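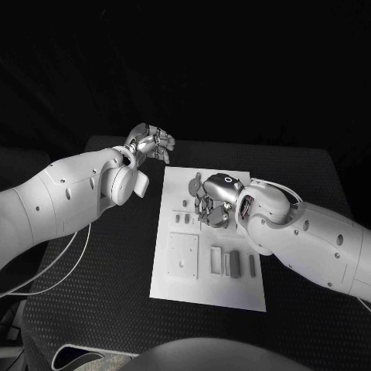
*Petronella Botha*

Liebe Leserinnen und Leser, liebe Daheimgebliebene und liebe Urlauber, die diese Zeilen vielleicht im Liegestuhl lesen,

der August ist in unserem Nähtreff traditionell der Monat, in dem wenig passiert und in dem trotzdem alle etwas zu erzählen haben. Die eine hat auf dem Dachboden der Schwiegermutter einen Koffer voller Leinen gefunden, der andere will endlich lernen, wie man eine Jeans kürzt, ohne dass man es hinterher sieht. Und weil mich in den letzten Wochen so viele nach den alten Bettlaken und Tischdecken gefragt haben, möchte ich diesmal ein bisschen ausführlicher über Leinen schreiben. Holt euch also ruhig erst einmal einen Kaffee, es wird länger!

Angefangen hat es bei mir selbst mit einem Stapel Aussteuerwäsche, den mir Annatjie Joubert vor Jahren in die Hand gedrückt hat, mit den Worten: »Mach was draus, bei mir vergilbt es nur.« Vergilbt war es da schon, und zwar ordentlich, vor allem an den Knickkanten, wo die Laken vermutlich jahrzehntelang gleich gefaltet gelegen hatten. Ich habe den Stapel damals voller Ehrfurcht wieder in den Schrank gelegt und mich nicht herangetraut. Heute weiß ich, dass altes Leinen viel mehr aushält, als man ihm zutraut, und dass der Schrank ihm am wenigsten guttut.

Mein Rat ist deshalb: erst einweichen, dann alles andere. Ich lege die Stücke über Nacht in kaltes Wasser, in die Badewanne, damit sie nicht gequetscht werden, und wechsle das Wasser am Morgen. Es ist manchmal erschreckend, was da herauskommt (bei Annatjies Laken sah es aus wie schwarzer Tee). Danach kommt das Ganze bei 40 Grad in die Maschine, mit einem milden Waschmittel und ohne Weichspüler. Und dann, wenn das Wetter mitspielt, feucht auf die Wiese damit! Meine Großmutter nannte das »auf die Bleiche legen«, und ich kann nur sagen, dass ein sonniger Augusttag mehr gegen die gelben Streifen ausrichtet als manches Mittelchen. Zwischendurch mit der Gießkanne nachfeuchten und am Nachmittag umdrehen. Wer keine Wiese hat, nimmt den Balkon oder fragt die Nachbarn.

Zum Bügeln nur so viel: Leinen will feucht gebügelt werden, und wer wartet, bis es knochentrocken ist, ärgert sich. Ich rolle die Stücke von der Leine weg leicht feucht zusammen, lasse sie eine Stunde liegen und bügle dann von links. Bei Monogrammen lege ich ein dickes Frotteetuch unter, dann bleibt die Stickerei schön erhaben.

Ja, und was näht man nun daraus? Kgomotso Pillay hat sich aus einem halben Laken eine wunderbar weite Sommerhose genäht, mit Gummizug und zwei tiefen Taschen, in die auch wirklich etwas hineinpasst. Für Anfänger würde ich aber eher mit Brotbeuteln beginnen oder mit Geschirrtüchern, denn da darf eine Naht auch einmal krumm laufen. Aus einem schmaleren Laken, meines war 155 cm breit, bekommt man einen ganzen Schwung Geschirrtücher und behält noch einen Rest für Lavendelsäckchen. Dünn gescheuerte Stellen in der Mitte schneidet bitte großzügig heraus, auch wenn es schmerzt. Ich habe einmal aus Geiz eine solche Stelle mitverarbeitet, und nach drei Wäschen war dort ein Loch.

Bei den Nadeln nehme ich für normales Haushaltsleinen eine neunziger Universalnadel, für die ganz groben Bauernlaken eine hunderter. Und stellt die Stichlänge ruhig etwas größer, als ihr es von Baumwolle gewohnt seid, auf 3 etwa fahre ich sehr gut. Versäubern ist bei Leinen Pflicht, es franst sonst schneller, als man gucken kann. Wer keine Overlock hat, näht Kappnähte, die sehen ohnehin viel hübscher aus.

Wer jetzt Lust bekommen hat: Im Nähtreff steht ab sofort wieder die Tauschkiste, in die ihr legen dürft, was ihr selbst nicht mehr verarbeiten mögt. Bitte gewaschen und ohne Mottenkugelduft! Tumelo Msimang hat schon eine riesige Tischdecke mit Hohlsaum hineingelegt, die auf jemanden mit sehr langem Esstisch oder sehr viel Fantasie wartet. Wir fangen abends wie gewohnt um 19 Uhr an, Maschinen sind vorhanden, eigene Scheren bringt bitte mit, und das Garn am besten auch, denn Naturweiß ist fast aufgebraucht.

Im nächsten Brief geht es dann ums Färben mit Walnussschalen und Zwiebelhaut. Sammelt also schon einmal fleißig Zwiebelschalen, am besten in einer Papiertüte, damit sie nicht schimmeln.

Bis dahin herzliche Grüße
Eure Petronella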